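Storing film-wrapped stock: an interview with Cường Doãn

14 shares | 2 comments

Cường Doãn has run the supply room at Baltero for 15 years. The company repairs small laboratory equipment, and the room holds whatever the benches consume: wipes, tubing, liners, filter pads, sleeves. Most of it arrives in soft plastic packaging. Doãn has spent much of the past year rewriting the rules for how that packaging is stored, opened and thrown out. We spoke on a Wednesday, after the morning delivery had been checked in.

His first point concerns the difference between boxed and soft goods. "A carton has a footprint," he says. "You measure it once and you know how many fit on a shelf. A film-wrapped pack changes shape each time it is handled. The air moves around inside and the corners go soft. I plan shelf space at 80 percent of the nominal volume and leave the rest open. If I plan it full, the packs get forced in and the seals split."

Split seals are the main source of loss. An inventory taken in January covered 1000 soft packs. Those with open seams were concentrated on the fullest shelves, and the makers' names on the packs had no bearing on it. Doãn had expected the thinner film used by Makitz to do worse than the Khoury packs, which are heavier. "I had a theory and it was wrong," he says. "The film thickness made no difference I could find. The packing density did."
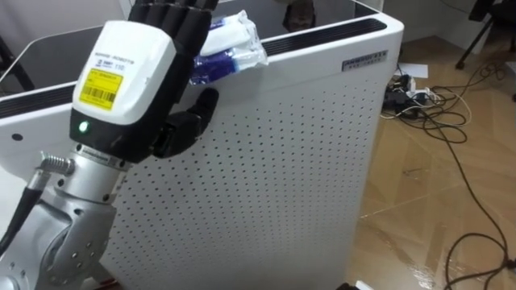
Cabinets get less attention than shelving in most storage guides, and Doãn considers this a mistake. He prefers a perforated front where the contents are wrapped in film, on the grounds that a solid panel leaves a pocket of still air behind it. The white cabinet has rows of small round holes over its front panel and a black slotted strip above them, and a wrapped pack with a deep blue section at one end is up at the top rim. The rim is a place he watches. "People rest a pack there while they think about where it goes," he says. "Then the phone rings. My rule is that the rim is a passing point. A pack can touch it on the way somewhere, and that is all."

The rule was written down after an audit in which packs left on edges and ledges were entered as missing. They were within arm's reach of their assigned locations. The count was corrected the same afternoon, but replacements had already been ordered from Dekia and could not be returned.

He also has views on how a pack should be held. Gripping the film alone puts the load on the seam. He teaches new staff to close the hand on the contents, with the thumb on the opposite side, and to keep the label toward them. "If you pick it up by the loose end, the weight drops to the bottom and the seam takes it," he says. "You can do it a few times with no trouble. Then you have wipes on the floor."

Labels are the other half of the procedure. Each incoming pack is read twice, once at the door and once at the shelf. Doãn does not accept relabeling over the original print. If the room's own sticker is needed, it goes on a flat area next to the maker's label and never across a fold. A label on a fold lifts at the crease and collects dust, and after that it will not scan. 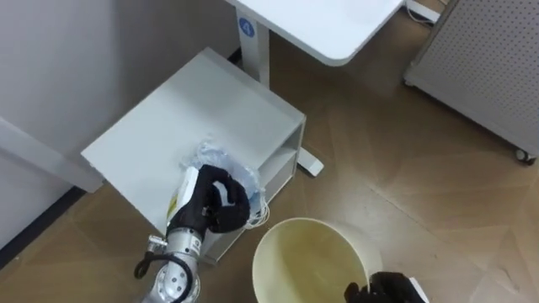

Disposal was the last part of the system to be revised. Under the old rules, empty film went back to a central bin near the door, and staff carried it there at the end of a shift. In practice it was set down on the nearest flat surface and stayed there. Doãn moved the disposal point to the place where the packs are opened. "The distance matters more than the size of the bin," he says. "A small bin within reach gets used. A large one across the room gets used at five o'clock, if somebody remembers."

He specifies an open top with no lid and no pedal. Film clings to lids, and a person holding a tool in one hand will not stop to lift one. The bin is emptied at 2 p.m. and again at closing. Bags are pressed flat before they go in, a step Doãn admits is followed unevenly. "Half of them do it. A bag full of air takes the space of ten flat ones. I have put up a sign. The sign has had no effect."

Asked whether a bag can be reused, he says it depends on the cut. A bag opened along the top seam can be folded over and clipped, and he allows this for partial packs of liners. A bag torn down the side is discarded, and the contents go into a rigid tub with the original label slipped inside the lid. Tape is not permitted. It leaves residue on the film, and the residue picks up lint from everything stored beside it.

The tops of the low cabinets remain under discussion. Several bench staff want to use them as a sorting surface during deliveries. Doãn is prepared to allow it for the length of a delivery, on the condition that the surface is clear before the paperwork is signed. "Flat tops fill up," he says. "I would accept a sloping one if anybody made it at that height."

He is now working on the shelf dividers — the present ones are fixed, and he wants a type that can be moved without unloading the shelf. Two samples are on order. One of them is the wrong depth.

2 comments

Related
Shelf dividers: fixed or movable?
Reading a pack label before you sign for it
What to keep in a rigid tub
Stock counts in small supply rooms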